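# Lelley Allotment Weather Log

This site uses cookies to remember your language setting. Accept | Manage preferences

Daily weather and soil readings from the shared garden at Lelley, kept by the people who have plots there. The log started as a paper notebook in the shed and was typed up later. It is released so that other gardeners, teachers and anyone learning to work with small tables can use it.

## What is in it

There are two tables, both plain CSV with a header row.

`daily.csv` has one row per day on which somebody took a reading. `plots.csv` has one row per plot and says which way it faces, whether it has a windbreak, and what the soil is like to dig.

Columns in `daily.csv`:

- `day` – day number counted from the first entry, starting at 1
- `month` – month name in full
- `t_min`, `t_max` – lowest and highest air temperature since the last reset, Celsius
- `soil_10` – soil temperature at 10 cm, Celsius
- `rain_mm` – rain in the gauge, millimeters
- `wind` – a word, one of calm, light, fresh, strong
- `frost` – y, n, or blank
- `reader` – initials of whoever took the reading
- `note` – free text

Columns in `plots.csv`:

- `plot` – plot letter
- `aspect` – N, NE, E and so on
- `windbreak` – hedge, fence, none
- `soil` – clay, loam, mixed
- `raised` – y if the plot has raised beds

The daily table has 261 rows. Days with no row are days when no reading was taken. They are left out of the file and have not been filled in with anything.

## How the readings were taken

The max/min thermometer hangs on the north side of the shed at chest height, in a louvered box that Lorcan Doherty built. The person reading it writes down both values, then resets it. Readings are meant to be taken at 8 in the morning. In winter they drift later, and if the reading was after noon the note usually says so.

Rain is measured in a plain funnel gauge set in the grass by the gate. If snow fell, the funnel was brought in, melted and measured as water, and the note says "melt."

The soil probe stays in plot F, which is open ground with no raised bed. It was moved once, in March, when the path was widened. The new spot gets a bit more sun. `soil_10` values before and after that month should not be treated as one series without checking.

Wind is judged by eye from the poplars behind the fence. Two readers may well disagree. Orla Conneely wrote a short guide for it: leaves still is calm, leaves moving is light, small branches moving is fresh, whole trees moving is strong.

## Known problems

- The thermometer was knocked off its hook in September and the `t_max` for that day is blank.
- Some early notes were hard to read. Where a word was a guess it is followed by (?).
- `frost` means frost seen on the grass by the gate. Plot A sits lower and often had frost when the gate did not. Check the notes for this.
- Gauge readings on windy days are probably low.
- Costel Vasiliu read in Fahrenheit for his first few entries. These were converted and rounded to the nearest half degree, so they look coarser than the rest.
- A leaf blocked the funnel more than once. The row is kept and the note says "leaf."

## Cleaning

Catríona Ó Gríofa typed the notebook and Baptiste Roussel checked it against the pages. Where they disagreed, the page was read again by both of them. Nothing was smoothed. Spelling in the notes was left alone, apart from names of people outside the group, which were replaced with X.

The typed file was then run through a short script, `check.py`, that looks for a minimum above a maximum, negative rain, and month names out of order. It prints the row number and stops. It needs Python and nothing else.

## Loading it

 import csv
 with open("daily.csv", newline="", encoding="utf-8") as f:
 rows = list(csv.DictReader(f))

Blank cells come in as empty strings. Turn them into whatever your tool uses for missing values before you take an average – a blank `rain_mm` is a missing reading, and a dry day is written as 0.

If you open the file in a spreadsheet, set the `note` column to text first. A few notes begin with a plus or minus sign and the spreadsheet will try to treat them as sums.

## Suggested uses

The log is good for drawing simple charts, for practicing with missing data, and for comparing air and soil temperature through a spring. The free text notes are short, up to 600 characters, and mention sowing, slugs, visitors and the state of the water tank along with the weather.

It is not good for climate work. One site and one cheap thermometer cannot support that, and the gaps are not random. People stayed home when it rained hard, so wet days are missing more often than dry ones. 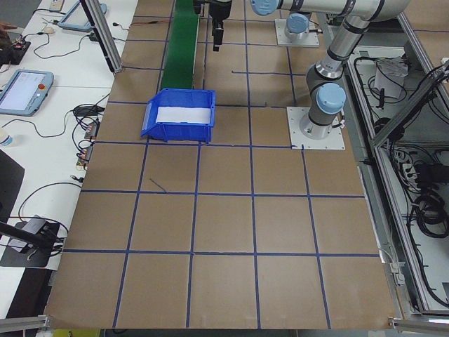
Can I join the daily table to the plots table?

Only through the notes. The daily readings belong to the whole site and have no plot column. Where a note mentions a plot it uses the letter, as in "frost on A," and you can search for that. The soil probe is the exception, as it was always in plot F.

## Versions

Version 2 is the current one. It fixes the converted Fahrenheit rows and adds the `raised` column to the plots table. Version 1 had the wind words in mixed case, and `reader` was missing from the first pages. If your copy has "Calm" with a capital letter anywhere, it is the old one.

## License and credit

Free to use, change and share, including for paid work. Please credit "Lelley Allotment Weather Log" and give the version number.

Corrections are welcome. Send the day number, the column, and what you think the value should be. The notebook is still in the shed, in the tin with the seed packets, so most things can be looked up.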